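3. Materials and Setting

3.1 The play kitchen as a sorting problem

Most work on how children put away toys uses blocks or picture cards. These are easy to score but they have little to do with what a family faces at the end of an afternoon. We wanted objects that carry their own rules about where they belong. A toy kitchen does this well. A bowl can hold fruit, a colander can hold fruit, and a plate can hold fruit, and yet the people we asked did not treat the three as equal.

The Kamer set was put together over two rounds. In the first round we collected 191 candidate pieces from secondhand stores and from the Aven toy library. We threw out anything chipped, anything with a strong smell, and anything smaller than a walnut. In the second round we grouped what was left by use (cooking, serving, storing, eating) and by material. Plush pieces stayed in the pool. An earlier version of the set left them out, and several parents told us that their own play kitchens were a mix of hard and soft things.

From this pool we built 40 table layouts. Each layout has at least one piece of cookware, one serving piece, some play food and one larger item such as a stove or oven. Layouts were checked against each other so that the same bowl did not always stand next to the same plate. The list of layouts was closed on 6/29/19 and was not changed after that.

3.2 The table

All layouts used a plain white tabletop. We tried a patterned cloth at first and dropped it. Raters working from photographs took longer over small pieces when the pattern ran under them, and they disagreed more often about whether two pieces were touching. Figure 2 is from one of the fruit layouts.
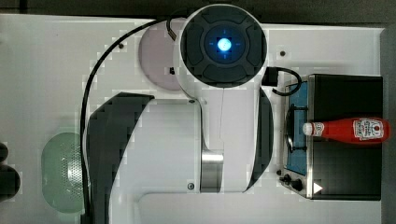
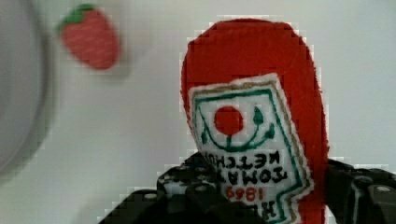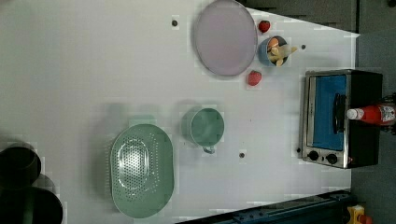
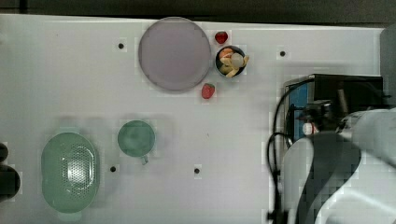 Figure 2. Pieces from the Kamer set, fruit layout.

Placement norms were collected separately from the layouts. Adults were given a photograph of a table and a list of its loose pieces and were asked to write, for each piece, where it should go when the kitchen is tidied. They could name any place, including one that was not on the table. Loose fruit gave the widest spread of answers. In the two overhead views of Figure 2 that show the whole group, two strawberries lie to the right of the large round plate, and a small bowl between them already holds other pieces of fruit. Most raters sent both strawberries to the bowl. A smaller group chose the plate, and their notes often said that the bowl looked full enough. The green colander was named least often of the three, and those who named it wrote that fruit should be washed before it is served. We kept all three answers as acceptable and recorded how common each one was.

Condiments were harder. A ketchup bottle has no single home even in a real kitchen, as some households keep it in the refrigerator and others in a cupboard. Where a layout had no toy refrigerator, raters spread their answers over the back of the table, the side of the oven and a bin off the table. The plush bottle with the stitched tomato label drew a further answer, which was to put it with the stuffed toys. We did not expect this. Material was not mentioned in the instructions, and we had assumed that raters would go by what a piece stood for. After reading these answers we added a column to the coding sheet for placements based on material.

3.3 Coding

Answers were coded into place names by two coders working apart. A place name had to pick out one surface or container. "With the dishes" was coded as unclear unless the layout had a single stack or rack of dishes. "Near the mug" was accepted and coded as a table position. The first 1,000 answers were coded twice and the differences were talked through before the rest were split between the coders. Most differences came from the word "pan," which some raters used for any dark cooking vessel, including pots.

We also marked answers that moved a piece that other pieces depended on. If a rater put the bowl in a cupboard and the strawberries in the bowl, the two answers were linked and scored as a pair. This follows the method of the Vutis shelf study, except that we allowed chains longer than a pair where the layout called for it. Chains of this kind were most common in layouts with both a colander and a pot.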